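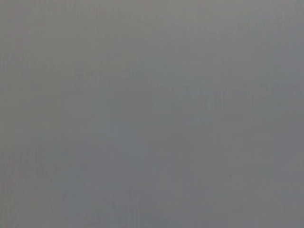

Adesuwa Nwosu has cooked rice nearly every day since she was tall enough to reach the stove, and she still gets excited when the subject comes up. "People treat it like the thing next to dinner," she says, pushing up her sleeves. "Rice is dinner! I grew up in a house where you got the rice right first and worried about the sauce later."

She now runs the beginners' cooking course at Clondham, and her first session is all about measuring and rinsing. No stove, no seasoning. I asked whether anybody complains.

"Oh, every time. They come in wanting to make jollof and I hand them a cup and a bowl." She laughs. "Then they go home, it comes out right, and they write to me about it."

Her bowl of choice is stainless steel and deep, with a rolled rim. She has tried glass and she has tried plastic (there was an enamel one she loved until it chipped), and she keeps going back to steel because it's light enough to lift full of water and you can swirl the grains hard against the side.

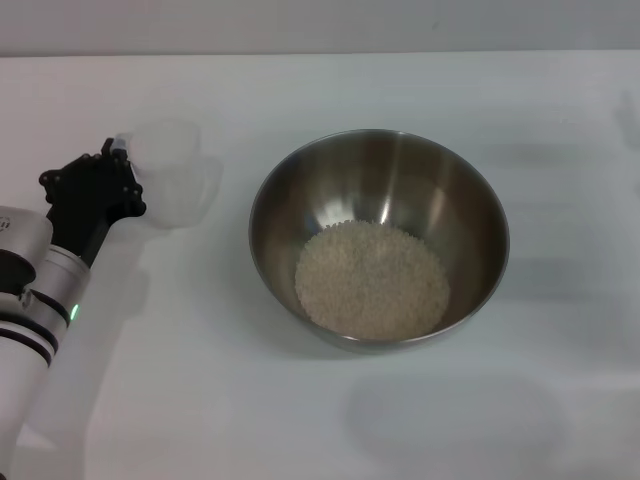 The cup matters less than people think, she tells me. "Use any cup. Use a mug! Just use the same one for the water. I had a student, Dougal Mowat, who measured his rice in a teacup and his water in a beer glass and wanted to know why he had soup."

And pouring? She likes to go low and slow, into the middle of the bowl, so the rice piles up and stays off the table. Then cold water, a swirl with the fingertips, drain, and again until it runs mostly clear. For a long-grain rice she'll do that 2 times, sometimes more if she has bought from a new shop.

She is also firm about the table. White if you can get it, and wiped down before you start. "You spill a few grains, you pick them up, they go back in. My grandmother would have had something to say otherwise."

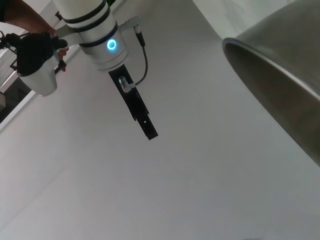 The big stainless steel bowl, at right, on rice day.

The next course at Clondham starts on 24 November 2013 and takes 8 people. Adesuwa says to bring an apron and a container with a lid.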